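常见问题:跟我们上船吃饭这件事

最后更新:2023年8月19日

大家好,我是 Terthorpe 美食航程的行程编辑,也是每次都跟船的那个人。邮箱里的问题来来回回差不多就是这些,我干脆都写在一页上。没写到的照旧发邮件给我,我一般隔天回,船在外海的时候会慢一点,别急。

先问一句,你们到底是船公司还是旅行社?

两样都不太像。船是 Kotik 的,船员、厨房、客舱也都归他们管。我们负责的是吃的那部分:船上的烹饪课、岸上的市场团、几顿在外面吃的晚饭,还有酒。所以你的船票合同是跟 Kotik 签的,美食套餐是跟我们签的,会收到两封确认信。两封都要留着!每一季都有人把其中一封当成广告删掉,然后登船前一晚打电话给我。

我完全不会做饭,能报名吗?

能,而且我私心很欢迎你。课上有人一辈子只煮过泡面,也有人自己开餐馆,混在一起挺热闹的。入门课从握刀开始讲,切洋葱能切一节课。要是你已经很熟练,就直接选下午的进阶课,上午那节你会坐不住。

厨房课一节多长?要自己带围裙吗?

一节两个小时,最后半小时是坐下来吃自己做的东西。围裙、刀具、毛巾船上都有,你穿一双不露脚趾的鞋就行。凉鞋进不了厨房,这个是 Kotik 的规矩,我替谁求情都没用。长头发请扎起来。

主厨是谁?

这一季是 Guðlaug Þorgeirsson,冰岛人,做鱼出身。她的名字大家都念不准,她自己说叫 Guðlaug 就好,念成什么样她都答应。她上课不怎么看食谱,讲到哪儿做到哪儿,所以我会在旁边记,课后把整理好的做法贴在图书室门口。想拍照随便拍,录视频的话先跟她打声招呼。

菜单能提前看到吗?

只能看到大概。晚餐的主菜要看当天港口买到什么,她早上下船转一圈,回来才定。去年有一站本来要做鳕鱼,结果市场上的章鱼特别好,全船就吃了章鱼。喜欢什么都提前安排好的朋友可能会有点难受,我先说在前面。

有忌口或者过敏怎么办?

报名表上有一栏,请写详细。“不吃海鲜”和“对甲壳类过敏”在厨房里是两回事。过敏写过敏,不爱吃就写不爱吃,不用不好意思。严重过敏的客人请登船第一天晚饭前来找我,我带你去见厨房的人,当面再过一遍。素食没问题,全素也可以,只是岸上团有两站选择比较少,我会提前跟你商量换成别的。麸质不耐受的朋友,面包课可以旁听,用的面粉会飞得到处都是,坐靠门的位置会好些。

市场团要走很多路吗?

看港口。平地的那几站慢慢走就行,有一站老城全是石阶,上上下下一上午,膝盖不好的话真的别勉强。每个团的说明里我都写了台阶多不多、中途有没有地方坐。推婴儿车的我建议改坐下午的车,早市太挤。

岸上买的东西能带回船上吗?

干货、罐头、密封的香料和糖果都可以。生肉、生鱼、带土的蔬菜不行,安检会收走。奶酪要看国家,真空包装的一般放行,但回家那一段航班的规定请自己查,各国海关差别很大,我不敢替他们打包票。酒可以带上船,由船上代为保管,最后一晚送回你的客舱。

美食套餐多少钱?里面包含什么?

每位 1005 欧元,含四节厨房课、三个市场团、两顿岸上晚餐和配餐酒。只想上课不下船的话,有一个 700 欧元的课程套餐,岸上的都不含。同舱两个人不必买一样的,常有一个爱做、一个只爱吃的夫妻,各买各的完全可以(吃饭的时候还是坐一桌)。小费不在里面,给不给、给多少随你。

可以上船以后再加课吗?

有空位就可以,在前台登记,记到房账上。热门的是鱼和甜点,通常开船头一天就满了,所以很想上的话还是提前订吧。

怎么付款?能退吗?

信用卡或者银行转账。订金付完,位子就留住了,尾款在开航前六十天付清。开航前六十天以上取消,全退;六十天到三十天,退一半;三十天以内退不了,但可以转给别人,把名字告诉我就行,不收手续费。船票部分的退改请看 Kotik 的条款,他们跟我们的算法不一样,我也没有办法替他们改。

因为天气没靠港,市场团怎么算?

没去成的团按单价退到你付款的那张卡上。有时候船长会临时换一个港,那我就在新的地方想办法凑一个团出来,参加不参加你自己决定,不参加照样退钱。八月那一趟就遇上过风浪,我们在船上多开了一节腌鱼课,报的人比原来的团还多。

孩子能参加吗?

十二岁以上可以跟大人一起上课,要有一位家长在同一张操作台。小一点的孩子有饼干课,在泳池边的小餐厅里,不用明火。市场团不限年龄,自己看好就行。

一个人来会不会很尴尬?

不会,每趟都有不少单独来的客人。岸上晚餐我会安排长桌,厨房课两人一组,我来搭。要是第一节课的搭档跟你合不来,悄悄告诉我,第二节就换。有人真的就在这儿认识了后来年年一起坐船的朋友。

Tanabe 晚餐是什么?要另外付钱吗?

Tanabe 是船上八层的小餐厅,只有吧台位,做的是日式的东西。套餐客人可以去一次,不另收费,第二次起按菜单价。时间分早晚两轮,早的那轮能看到日落,晚的那轮吃得更从容,我自己喜欢晚的。着装没有硬性要求,穿得舒服又不是泳衣就可以了。

晕船的话还能上课吗?

厨房在船中部偏下,晃得算轻的。真不舒服就别硬撑,跟我说一声,同一节课下一个航海日通常会再开,给你挪过去。油炸那节课气味重,容易晕的朋友建议跳过。前台有晕船药,姜糖在我口袋里,随时可以来要。

网上订位系统老是登不进去怎么办?

先看看是不是用了旧的登录地址。我们今年换到了 Pundier 这个订位平台,以前的账号没有搬过去,要用同一个邮箱重新设一次密码。页面卡住的话换个浏览器,或者清一下缓存再试。还是不行就写信给我,把你的预订号、想订的课和日期都写上,我手动帮你登记,位子按来信的时间排。密码不用发给我,我用不着。
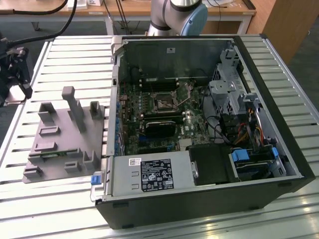 侧板已拆下的黑色台式机

我的食谱能下载吗?

能。航程结束后两周内,我会把这一趟做过的菜整理成 PDF 发到你的邮箱,中文英文各一份。没收到的话先翻翻垃圾邮件。分量都按四个人写,家里人少的自己减。船上用的是对流烤箱,在家用普通烤箱的话温度往上调一点,多盯两眼。

有积分或者老客人优惠吗?

有一个很简单的。第二次参加起,每趟送 2000 积分,可以换岸上晚餐、酒,或者一节私人课。积分不过期,也可以送给同舱的人。不能换现金,这个每年都有人问,答案每年都一样。

下一季去哪儿?

还在谈。我想多走几个小港口,Guðlaug 想去有羊奶酪的地方,Kotik 那边要先看泊位。定下来会先发邮件给名单上的人,想加进名单,回一封信写“下一季”三个字就行,别的都不用写。

怎么在船上找到你?

航海日早餐后我都在图书室,桌上有一壶茶和一个小牌子。靠港的日子我跟团下船,傍晚回来。前台可以留纸条,客舱电话我经常听不见,留纸条最快。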